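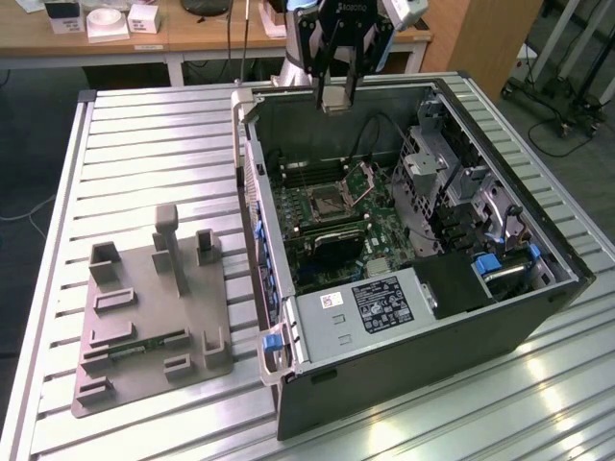
Cell 2, Buvau line, Millis: tower on the slats, socket bracket up.

Re-inspection after gripper fault, 2019-10-30
Inspected by: Nuwan Hettiarachchi

1. E-stop reachable from the desk. PASS. Reachable by me. Khan, who has shorter arms, disagrees.
2. Arm speed capped near open chassis. PASS. Set to 30 percent. It was at full when the fault happened, a setting no one remembers choosing.
3. Grip force on processor. FAIL, then PASS. The Relik controller lost its force limit on restart and squeezed at the default until it tripped on cycle 1,257. Limit re-entered and saved this time.
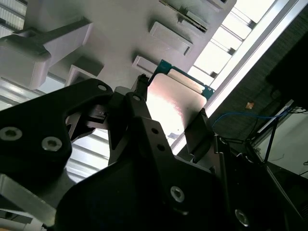 4. Limit survives a power cycle. PASS. Tried 20 restarts. Got a lot of email done.
5. Fingertips checked for wear. COMMENT. Replace both at the next stop in any case. The spares are in the drawer marked "misc," along with everything else.
6. Fault log readable. FAIL. Code 235 still says "other." Asked for a better word.
7. Chassis power disconnected before arm enable. PASS.

Cleared to run, except item 6. Recheck item 3 after any update.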